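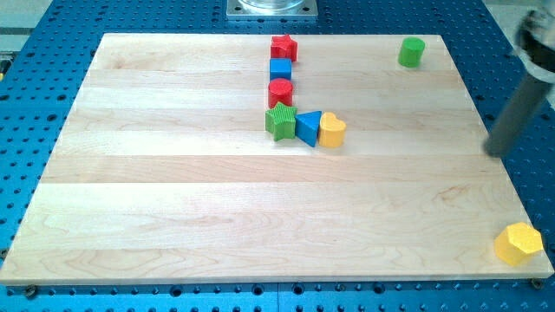 How often should I oil a maple board that gets used every day?
Once a month is plenty, and sooner if the surface looks chalky.

Print this thread | E-mail this thread

crumbtray
Once a month, sure, if you live in a swamp. In January my furnace runs nonstop and the board drinks mineral oil like it's on vacation. I do mine every couple of weeks and wipe off the extra in the morning.

endgrain_ed
You two have different houses, so you get different answers. Put a few drops of water on it. If they bead, leave it alone and go find another hobby.

pantrymoth
Has anyone tried the Wundora board cream? 8 ounces, smells like a candle store. My Hayashi board looks great but everything I chop now has a hint of orange.

crumbtray
Wundora is mineral oil and beeswax wearing a nice hat. Drugstore oil, 4 bucks, done.

pantrymoth
I like the hat.

endgrain_ed
Wax does help on the glue seams — that's where mine always dries out first. Whatever you buy, don't use olive oil. My brother-in-law did and his kitchen smelled like old crayons until he sanded it back with 300 grit.

sawdust4lunch
300 is overkill for something you're going to hit with a knife. Stop at 220.

endgrain_ed
Tell him. I tried.

Posted April 2020 | 1,315 views
Contact us | Copyright Postisell Forums | Back to top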